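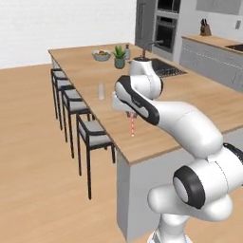

Range Figures Should Include the Reserve

A range number for a light electric airplane means little without the reserve that goes with it. Most sales sheets leave the reserve out, or put it in a footnote in smaller type. I think the certified day VFR reserve should be taken off before any number is printed.

Take the Cerkholm two-seater. The brochure gives 58 minutes of endurance at economy cruise. Subtract the thirty minutes a pilot has to plan for in daylight and 28 are left. Climb to pattern altitude comes out of that as well, and climb is where the pack drains fastest. A flight school that schedules a one-hour lesson on the strength of the brochure will be rewriting its schedule by Thursday.

Lorne Fehr, who wrote the Cerkholm performance pages, argues that gasoline airplanes are sold on full-tank range and that electric types deserve the same treatment. The comparison is weak. On a trainer with five hours of fuel, the reserve is a tenth of the total. On the Cerkholm it is more than half. The same omission produces a much larger error.

Battery age makes it worse. Theano Lazaridis kept records on a Skarov pack through 500 cycles and found that usable capacity fell slowly at first, then faster after cycle 254. The reserve does not shrink with the pack - thirty minutes is thirty minutes - so all of the loss comes out of the part of the flight the owner can use.

The fix is cheap. Print one figure for a new pack and one for a pack at its replacement limit, both with reserve removed, both at a stated weight and temperature. Robles already does this in its handbook, though not in its ads. Buyers would see smaller numbers. They would also be able to plan a lesson with them.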